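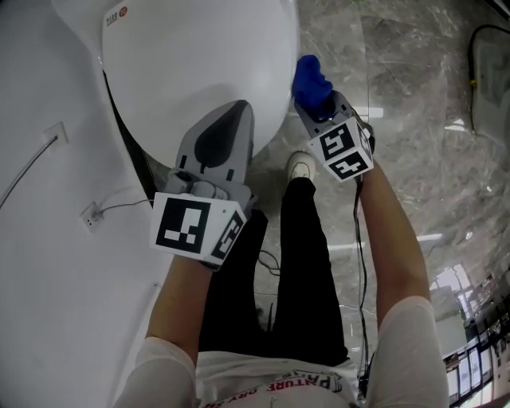

Room and Equipment Assistant (two positions)

Doller invites applications for two part-time positions of Room and Equipment Assistant in the main hall of the Aguiar Building. The assistants keep the hall in working order during the day: floors clear, cables put away, large items returned to their marked places, surfaces wiped down. The positions are open to applicants with or without previous experience in building services.

Terms

Hours: 30 per week, Monday through Friday
Length of appointment: 11 months, with the possibility of renewal
Reports to: Olga Mateos, Facilities Supervisor
Location: Aguiar Building, main hall and adjoining storage
Application deadline: 10 May 2022

About the hall

The main hall is a long interior space with a gray marble floor and pale walls. It was refitted in March and is now used by several departments on a shared schedule. Much of what is kept in it is white or light gray and has a smooth finish that marks easily, and a good part of the assistants' day is spent on the care of these surfaces. Portable items are stored in the adjoining room on open shelving supplied by Uvik.

Users of the hall are expected to leave it as they found it. In practice the change from one session to the next is short, and the assistants are responsible for the room being ready on time.

Duties

The assistants will:

Open the hall each morning, switch on the lighting and walk the full length of the floor before the first session.

Sweep and damp-mop the marble with the neutral cleaner provided. Acidic products, including vinegar, may not be used on the floor under any circumstances.

Coil loose cables and return them to storage. Cables in use at a wall socket are to be left connected unless the person in charge of the session has given permission to unplug them.

Wipe down rounded and glossy housings with a soft cloth, including the seams between a housing and the panel beside it, where dust collects.

Check labels on stored items and report any that are loose or can no longer be read.

Move large items with a second person. Lifting aids are kept in storage — training in their use is given during the first week.

Look over the lighting, the wall sockets and the visible service lines once a week and enter any fault in the log. Assistants do not carry out repairs. Electrical and pipe work is handled under contract by Mollov. 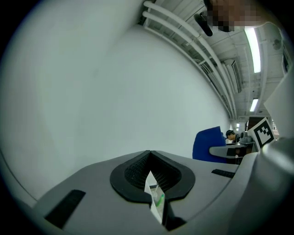 Ceiling lighting and white service lines above the wall.

Requirements

Applicants must be at least 18 years of age and able to stand, bend and kneel for much of a shift. They must be able to read and follow written instructions in English and to keep a simple daily log. Closed, flat shoes are required at all times on the marble floor. Sneakers are acceptable.

Preference will be given to applicants who have worked in a shared facility such as a school, clinic, showroom or workshop. Experience with stone floors is welcome.

Pay and benefits

The positions are paid hourly according to the Doller support staff scale. Assistants receive paid leave in proportion to their hours, work gloves and a locker. Parking is available behind the building on a first-come basis. Meals are not provided, but the staff kitchen on the ground floor is open to all employees.

How to apply

Applicants should submit a one-page letter, a résumé and the names of two references. Applications may be delivered in person to the Personnel Office, Room 69, or sent by mail to the attention of Purificación Paredes. Please write "Room and Equipment Assistant" on the envelope and indicate whether morning or afternoon shifts are preferred. Incomplete applications will be held until the deadline and will not be considered after it.

Selected applicants will be asked to attend an interview with Olga Mateos and Rui Barreto, followed by a short visit to the hall. Travel costs for the interview are not reimbursed.

Questions about the duties may be directed to Trinidad Nieto in Facilities. Applicants who need an accommodation during the selection process should contact Golshifteh Shojaei in the Personnel Office before submitting their materials.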